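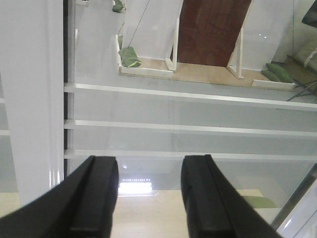
Tuesday, January 5, 2010

Jury duty, day one, and I'm writing this in bed with my shoes still on because I can't be bothered to bend down. I had forgotten how tiring it is to sit still all day! I did nothing. I sat in a chair, then I sat in a different chair, then I ate half a sandwich and sat in a third chair, and I feel like I moved a piano.

So. The summons said 7:45 at the county courthouse in Markwood and I was there at 7:20, because I had convinced myself I'd get lost (I've driven past the place maybe a thousand times). The parking lot they tell you to use on the back of the form was full of snow. Plowed, but plowed into the spaces, if that makes sense, so there was a lovely clear lane going round and round with nowhere to stop. I ended up down on Forken Street next to the tire place and walked up the hill in the wrong boots.

Security took forever. They took away my knitting needles, which the form said were fine, and gave me a paper ticket for them like a coat check. The man behind me had a full-size tape measure on his belt and they let him keep that. I would like somebody to explain the thinking. I did think about arguing and then I thought, no, you are going to be in this building for possibly a week, don't be the needle lady on the first morning.

The jury room is in the basement. Long rows of chairs bolted together, two vending machines, one of them dark, and a TV in the corner showing a cooking program with the sound off. My number is 38. They gave us each a badge with the number on it and told us we'd be called by number and not by name, and I kept touching mine to check it was still there. By eight thirty every chair was taken and people were leaning on the radiators. The clerk said they'd sent out 300 summonses this time on account of so few people showing up right after the holidays, and it looked to me like the whole lot had decided to come after all. She was nice, the clerk. Tired voice. She must give that speech every week and she still stopped to help an old man find the right page of his form.

Then the video. I remember a video from last time too (that was when I was still on Dell Avenue, so ages ago) but this one is newer. A judge in a nice office tells you that you are the backbone of the whole system, and then there's music, and then people in sweaters say how much they got out of serving. I teared up a little. I'm not going to pretend I didn't. Then it got stuck on one of the sweaters for a good minute and the feeling passed.

After that, nothing till almost ten.

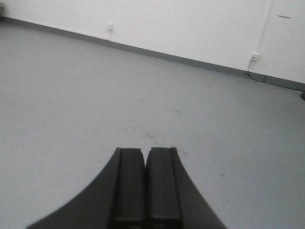 Gripper fingers closed together, floor beyond.

They called the first panel at ten to ten, numbers 1 through 60, so that was me. We all stood up at once and there was a jam at the door, and then they walked us up the back stairs in a line like a school trip. Three flights. My boots squeaked the whole way. The courtroom is much smaller than I pictured. I think I expected balconies. It's got brown carpet and a flag and a water jug and it smells like the inside of a filing cabinet, and the ceiling is lower than in my kitchen.

I know I'm not supposed to talk about the case, and I'm not sure whether a diary counts as talking, so I'll go easy. I'll just put down what the judge read out to all of us in open court, and anybody could have walked in and heard it. It's a theft case. Somebody who worked in the office of a flooring company over in Clillbridge is accused of writing company checks to pay for things at home. The company says it went on for months. The first check was for $385 and that's the only amount I wrote on my hand before I remembered they'd told us not to take notes yet. I washed it off in the ladies' room. I felt like a criminal myself, scrubbing away with that pink soap.

What I wasn't ready for was seeing the person. You hear "the defendant" and you picture, I don't know, a type. And then the judge asks them to stand and face us, and it's somebody in a cardigan who looks like they haven't slept since Thanksgiving. They looked right along our rows, one face at a time. I didn't know where to put my eyes. If I looked away I thought it would seem like I'd made up my mind, and if I looked back it felt rude, so I did a sort of half look at the ear.

Then the questions. The judge asks the general ones first and you raise your badge if it's a yes. Does anyone know the defendant, does anyone know the lawyers, has anyone worked for the company, has anyone been the victim of a theft. So many badges went up on that last one! I put mine up too, because of the bike, and then I felt silly, because the woman next to me had had her whole house cleaned out, down to the curtains. The judge took everybody one by one. When he got to me I said "a bicycle, Your Honor, in June" and he said "of which year?" and I could not for the life of me remember. I said "a while back." He asked if I'd still be able to be fair, and I said yes, I wasn't that attached to it. I got a bit of a laugh and my face went hot all the way up to my hair.

The lawyers went after that. The prosecutor is brisk and has a folder for everything. The defense lawyer talks so softly that juror 12 asked him twice to speak up, and I wonder if he does it on purpose so you have to lean in. He asked a man in the front row whether he'd ever paid for something with the wrong card by accident. The man said he'd never made a mistake with money in his life. He was gone before lunch.

Lunch was an hour and a quarter. The snack bar in the courthouse was closed with a sign that just said CLOSED, so a whole bunch of us went across to Pasaribu's, and the poor girl at the counter looked up and saw thirty people with badges coming at her. I had the turkey on rye. It was good, but by the time I got it I had time for only half, and I wrapped the rest and put it in my bag, and security took the bag through the machine and I swear they looked at that sandwich for longer than they'd looked at anything else all day.
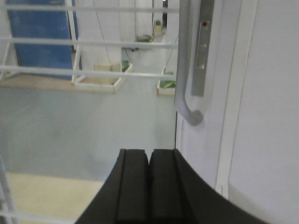 Back in the courtroom it was warm, somebody had turned the heat way up, and the afternoon got very long. They'd gotten down to the individual questions by then and each person goes and sits in the box and gets asked about their job and their family and what they read and whether they watch those crime shows. (Everyone watches those crime shows. One lady said "only the British ones" like it was a different thing altogether.) There was a young guy who clearly wanted out and had worked up a little speech about how he didn't believe in judges. The judge thanked him and kept him! Well, kept him for then, anyway. He got sent home later. I thought it served him right, having to sit there the extra two hours.

I've been trying to decide if I want to be picked. This morning I'd have said no, absolutely not, I've got the Christmas stuff still to take down and the car's due in on Thursday and work only pays me for three days of this. But after watching all afternoon I think I sort of do. Part of that is plain nosiness. I want to know what happened with those checks. Part of it is that cardigan. If it were me standing up there, with strangers staring at my ear, I'd want somebody in the box who'd at least felt bad about it.

Then again I keep going back and forth on whether that makes me a bad juror. You're meant to go in blank. I don't feel blank. I feel sorry for the defendant and I also feel sorry for the company, because it's a little family outfit and the owner was sitting in the second row with his arms folded the whole day, looking at the carpet. Maybe in his line of work you just look at the carpet.

They didn't get to me. They got as far as 27 and then the judge looked at the clock and said that was plenty, and would the rest of us please come back at nine, straight to the courtroom, no basement. So I don't know anything yet. He gave us the big talk about not reading the paper and not looking things up on the computer and not discussing it at home. Then of course I got home and the phone was ringing and it was my sister wanting every last detail. I told her I'd been sworn to secrecy, and I haven't, I haven't been sworn to anything yet, but it felt good to say. She told me about her gutters for forty minutes as revenge.

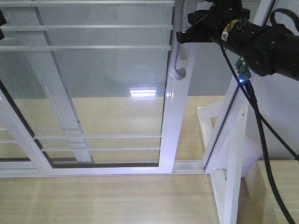
Sliding glass door, white frame and curved handle.

Oh, and I nearly forgot my needles! I was all the way down at the car when I remembered, so back up the hill I went, and the security desk had changed shifts and the new fellow couldn't find the ticket book. He had me describe them. Size eight, bamboo, half a mitten attached. He came back with an umbrella first – not mine – and then the needles in an envelope with somebody else's number on it. All's well. I've dropped about ten stitches though, from the thing being stuffed in an envelope, and I'll have to rip it back to the cuff.

For tomorrow: the other boots. Quarters, since the one working machine doesn't take bills. A book, the thin one, because the fat one won't fit in the bag with the sandwich. Make the sandwich tonight (I'm not going to, I can tell already). Leave the needles home. Call work before eight and tell them I still don't know. Put the trash out on the way, it's recycling too this week, and the cans have been in the hall since New Year's.

I do wonder what I'll say when they ask about my reading. I'm halfway through one about a poisoning.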